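About Us

Posted in September by the Ondano team

Hi, and welcome! I started Ondano after one too many meetings where a small shop had bought a robot first and worked out the budget later. We help people plan for automation equipment — what to buy, what to rent, and what can wait until next year.

I keep the whole thing pretty simple. You tell me the job you want done, I come over and watch it being done by hand, and then we sit down with a spreadsheet. Mine has 15 lines on it, and the robot is only one of them. The rest is stuff like spare finger pads, mounts, power, floor space, training hours and the table everything sits on (people always forget the table).

We also like trying jobs out at small scale before anybody signs a purchase order. Picking up a mug by its body is a nice one to start with, and you learn a lot about grippers from it.

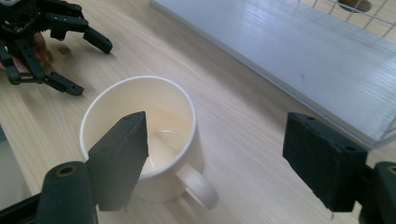 Abdelaziz wrote to us that the quote for his first cell looked fine until he added the replacement parts, and that he wished he'd priced a full year of them before going to his boss. I've put that on the checklist, right under shipping!

Our two biggest projects so far are Groltum, a packing line we planned over 7 months, and Ranik, where the client spent $818 on a trial setup and then decided to hold off on the big arm. I was happy with both.

The first call is free and usually happens on a Friday. Bring your floor plan if you have one — a pencil sketch is fine.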